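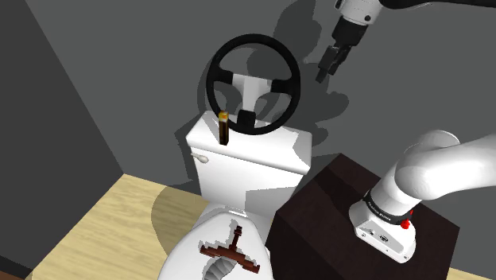

Ikonau Teaches Robot Arms to Expect Nonsense

Home News Research Press Contact

2 min read

22 Oct 2018. Ikonau today released results from Quartey, its method for training robot arms in simulated rooms furnished with no regard for taste. A steering wheel on a toilet tank is one of the milder arrangements.

Quartey drew up 1,217 such layouts. The arm completed its assigned grasp in 931 of them, with no retraining between rooms.

"Tidy kitchens made our robot smug," said project lead Efren Bautista. "Plumbing has been good for it."

Tests on a physical arm begin in May. The bathroom has yet to be booked.

Related
Ganico joins Quartey trials
Cliltarent opens simulation lab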